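About Paltance

Paltance is a small upholstery school on the second floor of the old Masden building, up the stairs and past the bakery. We teach people to take tired chairs apart and put them back together properly, with webbing, springs, stuffing and a good deal of patience. We opened with 4 benches and one very heavy sewing machine, and today there are 19 benches and a waiting list most of the year.

Beginners are as welcome as anyone. Bring a dining chair for your first course — a drop-in seat is ideal — and leave the big wingback at home until you've got a feel for the tools. Tacks, twine and burlap are included in the fee, and fabric is yours to choose.

The workshop closes in July, when it gets too warm up there for anybody to enjoy hand-stitching. By 2030 we hope to have the back room fitted out for cushion making as well.
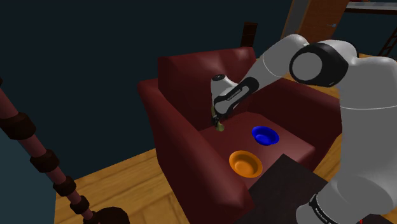
Words by Jalen Alcantara, Paltance

I still teach the evening class myself, and the kettle goes on at half past six. Come up and see us whenever the street door is open.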